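Equipment Planning Meeting, Handling Cell Project
Minutes
11 April 2019
Location: Pluseck, second floor meeting room

1. Minutes of the previous meeting

The January minutes were accepted with one correction. Item 4 should state that the Millari quotation covers the arm, controller and teach pendant, and excludes the gripper and its coupling. The corrected copy is on the project drive.

2. Status of open actions

Floor load check for the cell area: closed. No reinforcement needed.

Power drop at the north wall: open. The electrical contractor has been on site and a written price is expected. The drop will be sized for 2 arms even if only one is installed at first.

Simulation license: closed. The license was renewed for the current budget year. The physics add-on was included in the renewal and does not need a separate line.

3. Simulation results and what they mean for the purchase

The simulation lead reported on the cup handling task. The model uses one arm at a wooden table, with a parallel set of runs for the bench layout proposed by Hettiarachchi. Results are being used to settle the gripper specification before a purchase order is issued. Real hardware will be tested only after the order for the arm is placed.
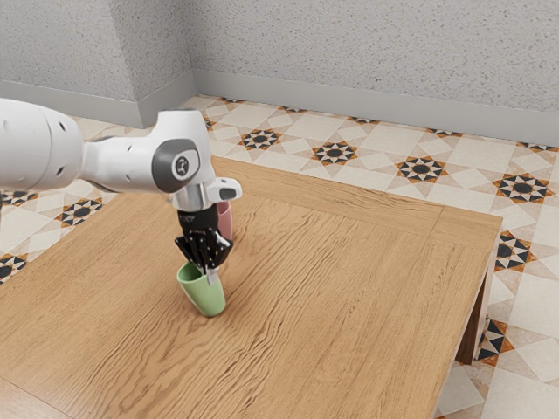

The gripper remains the least certain line in the budget. Two options are priced. Option A is a two-finger linkage gripper with standard fingertips. Option B is the same gripper with longer, padded fingertips and a force sensor at the wrist. The group discussed whether standard fingertips are enough for thin-walled, handleless items. With the green cup tilted and the gripper across the right side of its rim, one fingertip is outside the cup while the neighboring lower part of the gripper dips into the opening. Rim contact of this kind has to be covered in the specification, and the present draft only describes a grip around the outer wall. It was also noted that the pink cup is partly hidden behind the coupling from this viewpoint, and a single fixed camera on that side would have the same trouble. A second camera position will be priced.

Agreed: the specification will be rewritten to include rim grasps on upright and tilted cups. Option B stays in the budget until the revised runs are reviewed.

4. Budget

The following lines were reviewed. All amounts are in dollars and exclude tax.

Spare fingertips, 2 sets: 800
Mounting plate and hardware: 502
Gripper: held, see item 3
Cameras and brackets: held, pending price for second position
Arm, controller and pendant: per Millari quotation, unchanged

The mounting plate price is from Bido and includes drilling to our pattern. Bido has asked for a final drawing before starting work. The drawing cannot be released until the coupling is chosen, as the tool length affects where the arm is mounted on the table.

A question was raised about buying the spare fingertips now. If Option B is selected, the standard sets cannot be used. The line will stay in the budget but will not be released for purchase.

Safety equipment is carried under the facilities budget and was not discussed in detail. Facilities has asked for the reach envelope of the arm so that guarding can be laid out. The envelope can be exported from the model.

5. Lease or purchase

Millari has offered a lease with an option to buy at the end of the term. Finance prefers purchase if the order can be placed within this budget year. Engineering has no preference provided that the lease allows third-party grippers and does not restrict changes to the tool flange. The lease text is unclear on both points. Millari will be asked for a written answer.

Decision deferred.

6. Table and fixtures

Hettiarachchi will supply a work table to the bench layout drawing. The question of table stiffness was raised again. The simulation treats the table as rigid, and no allowance has been made for movement at the top when the arm stops quickly. A simple deflection test will be done on the first table before the mounting plate is drilled.

7. Actions

Simulation: rerun the cup task with both fingertip lengths and report failed grasps by type.
Simulation: export the reach envelope and send it to facilities.
Engineering: revise the gripper specification.
Engineering: obtain a price for the second camera position.
Purchasing: get a written reply from Millari on the lease terms.
Purchasing: ask Bido how long the mounting plate price will be held.
Facilities: forward the contractor's price for the power drop.

8. Next meeting

To be called when the revised simulation runs are available. Budget lines marked as held will be taken first.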